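Support > Cordless Tools > Resolved Logs > Prilolitz Driver

Prilolitz pistol-grip driver stops dead under load

Logged by Kai Steinbach, Nivuscombe bench

Complaint as received: "Tool quits when I ask it to do anything." Customer bought the pistol-grip model in October, mostly for the looks, and used it to put up closet shelves. It drives a screw most of the way in, blinks red twice and goes to sleep. Pulling the trigger again gets one more blink and no movement.

Step 1. Rule out the battery
Charged the pack overnight and tried again. Same two blinks, same nap. Swapped in the shop's own pack, which is older than some of our staff's careers, and the driver quit at the same depth in the same piece of pine. Pack cleared of all charges, or rather fully charged and cleared.

Step 2. Check the clutch ring
The ring on this model is styled like the cylinder of a revolver and clicks very nicely. It has 13 positions. The customer had it on 2, on the theory that a lower number meant a lower gear and therefore more muscle. Moved it to the drill symbol. Driver now got a little farther before blinking, so the clutch was guilty of something, only not this.

Step 3. Look at the contacts
Took the pack out and found a gray film on the left terminal. Wiped it with a dry cloth, then with contact cleaner, then with the dry cloth again out of spite. No change. Emailed Pettigrew at the parts desk to ask whether two blinks meant heat or current. The manual says "see dealer." We are the dealer.

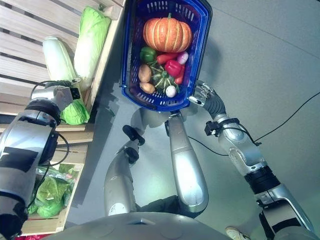 Step 4. Open the grip
Four screws, one of them hiding under the logo sticker. Inside, the lead from the trigger switch to the motor was pinched between the two halves of the shell and worn down to a few strands. It ran fine with no load. Ask it for real current and the board saw the voltage sag, panicked and shut everything off.

Pettigrew wrote back at this point to say two blinks means low voltage. Thank you, Pettigrew.

Step 5. Fix and test
Replaced the lead, routed it behind the post where it should have been from the start, and closed up. Drove 200 deck screws into scrap, stopping only to swap packs. No blinks. My wrist has opened its own ticket.

Status: closed. Wire fault, covered under warranty. If yours does this, check the clutch first — it's free — and then send it in. Opening the grip yourself ends the warranty.

Last updated: October

Comments

jirnmont_decks: Mine had the same pinched wire, same spot. Somebody at the factory has a habit.

toolshed_lou: So what is clutch 2 for?

Kai Steinbach: Tiny screws in soft plastic. Battery covers, toys, that sort of thing.

toolshed_lou: I've been hanging doors on 2.

moss&pine: The screw under the sticker cost me a whole evening and a butter knife. Wish I'd read this before the butter knife.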